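4.2 Laundry handling: what the trials do and do not show

Claims that household robots are ready for the laundry rest mostly on short demonstrations, and we approached our own trials with some doubt.

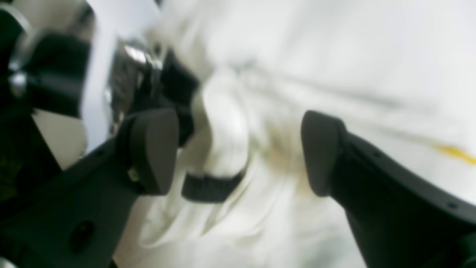 Figure 4. Two-fingered gripper working in crumpled white fabric, wrist view.

The task set by Camacho and Betancur was plain enough: take one item from a heap, lift it clear and lay it on a table. We ran 300 attempts on the Vasach arm, using the grasp planner supplied with Jetia, and counted an attempt as a success only if a single item reached the table within 64 seconds. A person does the same job in a few seconds while thinking about something else.

Closing the fingers on cloth was seldom the difficulty. Deciding what had been grasped was. A fold of one garment looks much like a fold of its neighbour at close range, and the planner treats both as a good place to pinch. Over 30 attempts were scored as failures on these grounds alone — two items lifted as one — although the software had logged every one of them as complete. Earlier reports that rely on such logs, including the Motavitz study, should be read with this in mind.

We did not attempt folding. Given the results so far, we see little reason to believe published folding times apply outside the rooms in which they were measured.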